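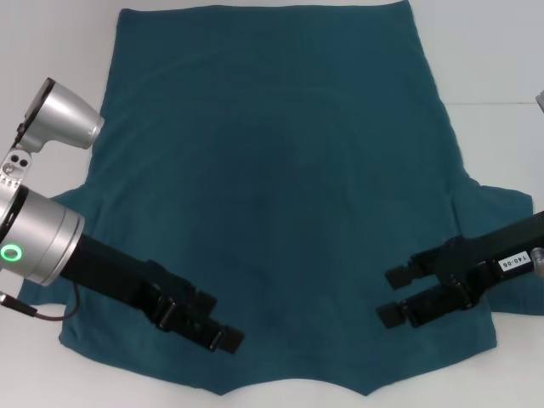 4. Garment retention and the state of hems

Ona Zariņš
June

4.1 Scope of the survey

The inventory reported in Section 3 covered 2,354 cotton knit tops held by 129 households in Drulisham. The present section deals with one part of that inventory, the short-sleeved T-shirt, and with the relation between the condition of its hems and the decision to keep wearing it. Shirts with long sleeves, collars or button plackets are treated in Section 5. Shirts kept only as cleaning rags were left out of the main table, although their hem grades were recorded where the hem was still present.

Households were visited at the start and the end of an 11-month period. At the first visit each shirt received a numbered cloth tag at the side seam. At the second visit the tags were matched against the original list, and the household was asked what had become of any shirt that was missing. The answers were sorted into four classes: in use, stored, passed on, and discarded. Shirts that could not be accounted for were entered as missing and take no part in the comparisons below.

4.2 Grading of hems

Three hems were graded on each shirt: the bottom hem and the two sleeve hems. The neckband was graded on a separate sheet, as it is usually a ribbed piece sewn to the body and stretches in a different way. A hem was given grade A if the stitching was complete and the edge lay flat without handling. Grade B was given to a hem that rolled or rippled but whose stitching was complete. Grade C covered any break in the stitching, whatever its length, and grade D covered a hem that had come down over more than half of its run.

The shirts were laid face up on a level surface and smoothed once by hand from the center outward. They were not ironed or pinned. Earlier trials with pinned shirts had hidden most of the rippling that separates grade A from grade B, and the two graders then agreed less often. A sleeve hem was judged with the sleeve in whatever position it took up after smoothing. The grader turned the shirt over only if a break in the stitching was suspected on the back.

Creases in the body panel were ignored in grading. So were differences in shade, which were handled with the color cards described in Section 3.4. The effect of folding on hems was not studied, and the storage habits of the households (drawer, shelf or hanger) are given in the appendix for readers who wish to pursue it.

Figure 4. Sleeve hem of a short-sleeved T-shirt in teal-green cotton knit, laid flat.
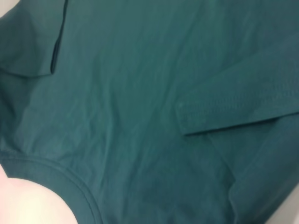

Why was the sleeve hem graded apart from the bottom hem?

The two hems are strained in different ways during wear, and a shirt can lose one while the other remains sound. The bottom hem is pulled when the shirt is tucked in or drawn down over the hips. The sleeve hem is pulled mostly when the arm goes in and out. A single grade for the whole shirt would have hidden which of these came first.

4.3 Laundering

Each household kept a wash sheet beside the machine. The sheet asked for the temperature, the drying method and the tag numbers of the shirts in the load. The most common setting was 40 °C, followed by the cold setting. Tumble drying was recorded as a yes or no entry, with no attempt to separate heat levels, as the markings on the dryers differed too much between makers.

Compliance with the wash sheet was uneven. Households with small children tended to enter the load but omit the tag numbers, and such loads were used for temperature only. In the Sepp and Tota districts the sheets were collected monthly. In the Asen district they were collected at the second visit, and the later pages are noticeably fuller than the earlier ones. District was for that reason kept as a term in all models.

4.4 Findings

Grade B hems had little bearing on whether a shirt stayed in use. Owners seldom mentioned rolling or rippling unless prompted, and several described it as normal for the type of garment. A break in the stitching had a clearer association with storage and with discard, and the association was stronger for the bottom hem than for either sleeve. Grade D shirts were rare at the second visit, which may mean only that such shirts leave the household quickly.

Repair was uncommon. Where it was reported, it was nearly always done by hand with ordinary sewing thread, which does not stretch with the knit. Repaired hems were graded as found, and a repaired hem that lay flat could receive grade A. The effect of drying method was weaker than expected and did not hold in every district. Neckband condition, taken up in Section 4.5, was the better predictor of discard throughout.

Related items

Neckband stretch in ribbed cotton knits
Color cards for use in household clothing surveys
Wash sheets and diary fatigue: notes from Drulisham
Mending at home: thread choice and seam life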